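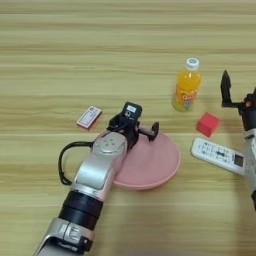 Shared Tables at the Drarnley Common Room

The Drarnley common room will resume its shared table service in July. Residents are asked to leave each table as they would wish to find it. Plates should be returned to the rack beside the sink, and bottled drinks, including juice and orange drink, are to be stored upright in the refrigerator once opened. Small boxes and cards left on the tables will be kept at the front desk for 7 days.

The room received 582 bookings last season, of which 198 were for evening meals. The Andelen housing office has accordingly extended evening hours to 9:30 p.m. Requests for additional plates may be submitted at the front desk before noon on the day of the booking. Tabletops are to be wiped along the grain with a soft cloth.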